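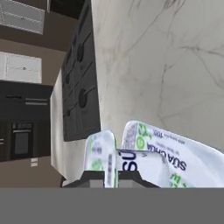
Two cartons of sữa chua, the yogurt of the week.

Search this blog Type and hit enter

Reading time: 2 minutes

So I finally made the scavenger hunt clues I've been promising since last September, and they came out so cute! My husband turns 40-something this month (he has asked me to keep it vague) and he is impossible to buy for. He wants a new Honda mower, he is not getting a new Honda mower, so he's getting a treasure hunt around the house with a gift card to Skiritz at the end of it. That's the rock climbing place by the mall, if you're local.

I wrote 12 clues, each one on its own little card. I typed them up, picked a font that looks a bit like an old typewriter, and printed them four to a page on the thick cream paper I had left from our Christmas tags. If you only have regular printer paper, glue it onto a cereal box before you cut. Works great and you get a nice stiff card.

The first clue has to be easy. Mine goes:

I'm cold on the inside and hum through the night,
Open my door and I'll turn on the light.

Fridge, obviously! After that I made them harder as they went along. The one for the dryer took me two evenings and I'm still not happy with it, because nothing good rhymes with lint. (Mint, hint, squint. I used hint. It's fine.)
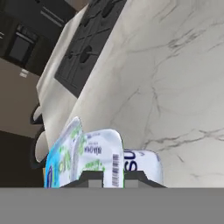 White marble and a pair of burners.

A few of the clues are only for him. One is about the song that was playing when his old car died on the way to our first real date, and one is just the name Merken, which is the lake where he dropped his wedding ring and then found it in his own shoe. You can't print those off the internet, so leave a couple of blank cards in your set and fill them in by hand. I think those will be his favorites.

My friend Farah Tuhumury did the same kind of thing for her mom's retirement and hid a tiny chocolate with every card. I'm stealing that, except our dog eats anything below knee height, so the chocolates are only going on the high shelves. Farah also spent almost 78 dollars on hers and I am trying to stay well under that. So far I've spent 10 on ribbon and a bag of candy – the ribbon was on sale and I got carried away.

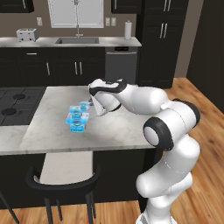
Hiding the cards without getting caught

Do it the night before, and write down where you put every single one. Last time I tried a hunt for the kids I lost 2 of the clues myself and we found one the next spring inside a board game. Number the backs in pencil too, so if he stumbles on number seven while looking for his socks he knows to put it back.

I'm using the little Cetumico sticky dots, which come off painted walls pretty well if you peel slowly. Don't put them on wallpaper! Ask me about the hallway.

I'll type up the clues that aren't about our private life and post them once the birthday is over, since he does read this sometimes (hi honey, go away). If you've got a decent rhyme for the dryer, please leave it in the comments – I can still reprint that one card.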